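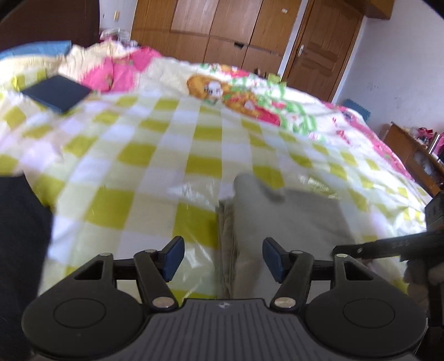 Chin-lung Pan reckons we should stop asking for a fourth gripper and start asking for spare fingertips, and wants it minuted that this was said before the quotes came in, not after. So minuted.

Tuesday, after lunch. Equipment plan for the folding work, second go.

Bramero: $1,000 per hand-held unit, 13 weeks' lead time, freight extra. They will not say how much extra. I have asked twice and been sent the brochure both times — it's a lovely brochure.

Plirkon: fingertips at $204 a set, minimum order 2 sets. In stock, allegedly. They colour-match, should anyone want to spend public money on that.

Komau: no reply. Crossed off, pencil only.

Fabric is what we're buying for. Folded cloth on a quilted bed is soft on soft, and I'd put grip surface ahead of an extra pair of hands. Chin-lung agrees, loudly. I had the fourth unit in the draft because last year's budget was trimmed by exactly one unit and I'd like there to be something to trim.

Proposed order:
2 sets fingertips, Plirkon, $408
1 unit, Bramero, $1,000, marked "desirable"
Carry case: use the old one

Henriques wants a service contract included. Their labour rate is more than the tips. Left it off and will look surprised if asked.

To do: chase freight figure. Check whether Plirkon's screws are metric. Form closes end of February, and the form still has a line for fax number.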